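Live-In House Manager, Petchrat Guest House, Illbridge

Petchrat Guest House is looking for a live-in house manager to start in January. The position is full time and year round. It comes with a furnished apartment on the ground floor, utilities included, and a parking space behind the building.

About the house

Petchrat has been open under the same owner, Anong Kaewmanee, since she bought the old boarding house on the Stendness road and turned it into guest rooms. We take two kinds of guests. In the summer and fall most of them are vacationers who stay for a few nights and want to know where to eat and which trails are open. The rest of the year we rent mainly to traveling nurses, road crews and people on short work contracts at Vustundale, and these guests may stay for weeks at a time. The two groups want different things from a house manager, and you should be comfortable with both.

Illbridge is a small town with a population of 2,311. There is a grocery store, a pharmacy, a bank, a hardware store and a clinic that is open on weekdays. The nearest large hospital and the nearest movie theater are in Vustundale. Winters are long. If you have never lived in a place like this, please think about that before you apply.

What you will do

You will run the house from day to day. That includes answering the phone and email, taking bookings, checking guests in and out, collecting payment, and keeping the booking calendar correct. You will plan the work of two part-time housekeepers and fill in for them when one of them is off. You will order supplies, meet deliveries, and keep receipts in order for our bookkeeper, Theerawat Yimyam, who comes in at the end of each month.

We serve a simple breakfast. You will set it out and clear it. There is no lunch or dinner service. Guests on long stays have use of the shared kitchen, and you will be responsible for seeing that it is clean and that old food does not sit in the refrigerator.

Small repairs are part of the job. You should be able to change a faucet washer, reset a breaker, unclog a drain and patch a wall. Anything to do with gas, the boiler or new wiring goes to a contractor, and you will make the call and be there to let them in.

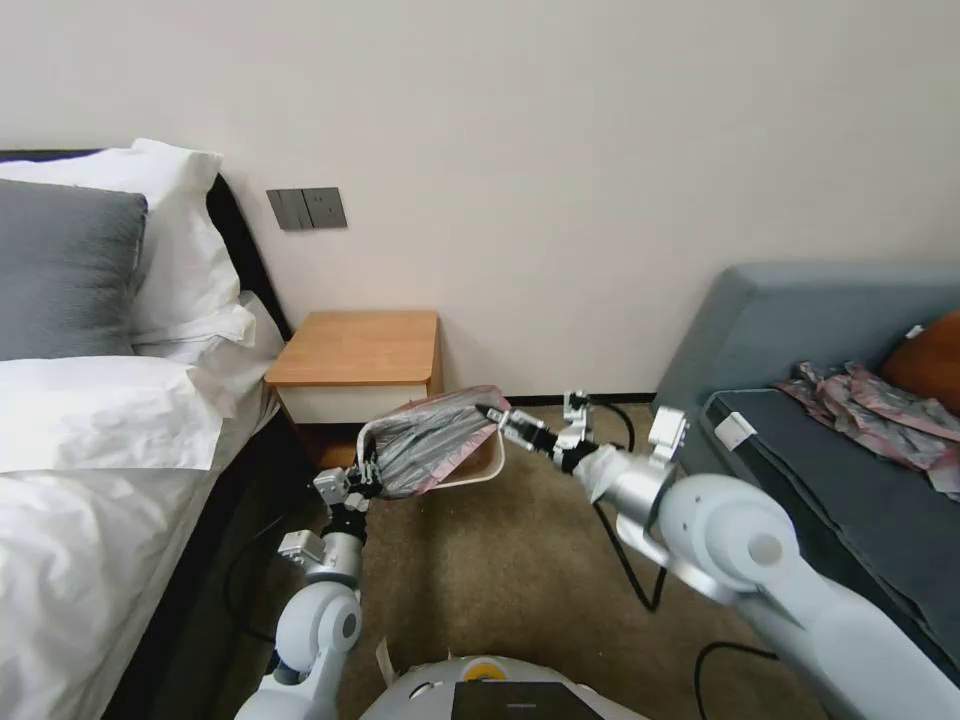
Rooms are cleaned and reset on the day a guest leaves, and long-stay rooms get fresh linens once a week. You do not need hotel experience for this, but you do need to notice when something has been missed. We expect every room to be checked before the next guest gets the key: bed made, bathroom dry, heat set, trash out, no hair in the drain. The bedrooms are kept plain, with off-white walls and brown carpet, and marks show up on both, so part of the check is going over the wall around the light switches and along the floor by the nightstand. Spare light bulbs, batteries and touch-up paint are kept in the basement closet, and you will let Anong know when any of them run low.

Hours and time off

The desk is staffed from 7 a.m. to 11 a.m. and again from 3 p.m. to 8 p.m. You will not cover all of those hours yourself. A normal week is 40 hours over five days, with two days off in a row. Your days off will usually fall midweek. Anong covers the house on those days.

On the nights you are working, you carry the house phone. Most nights it does not ring. When it does, it is usually a guest who is locked out or one who has arrived late because of the roads. You are paid for night calls on top of your regular hours.

You will have 3 weeks of paid vacation each year. We ask that you not take it in July, August or the first half of October.

Pay and housing

Starting pay is 600 dollars a week, paid every other Friday. There is a one-time payment of 2,000 dollars to help with moving costs, which you receive with your first paycheck. If you leave within the first six months, we will ask you to return half of it.

The apartment has one bedroom, a full kitchen, a bathroom and its own entrance from the side yard. It has a washer but no dryer. You may use the house dryers in the evening. One cat or one small dog is fine. A partner may live with you. The apartment is not suitable for children because of its size. No smoking inside the building.

What we are looking for

You must have a driver's license and be legally able to work in the United States. You must be able to carry 40 pounds up two flights of stairs, as there is no elevator. You should write clear English and be at ease with a basic online booking system. We will show you the one we use.

Experience in a motel, dorm, nursing home, campground or similar place is helpful. So is any work where you had to deal with the public and with tired people in particular. Some knowledge of Thai is welcome but not required.

We check references and run a background check on anyone we make an offer to.

How to apply

Send a resume and a short letter to Anong Kaewmanee at the guest house, by mail or through the contact form on this site. In the letter, tell us why you want to live in Illbridge, when you could start, and whether anyone would be moving with you. Please include the names and phone numbers of two people you have worked for.

Applications are due by 27th September. First interviews are by phone. After that we will invite a few people to come and spend one night at the house, at our expense, and see the work the next morning. We will reply to everyone who applies, including those we do not interview.

Questions about pay or the housing agreement can go to Theerawat Yimyam through the same contact form. Please put "House Manager" in the subject line.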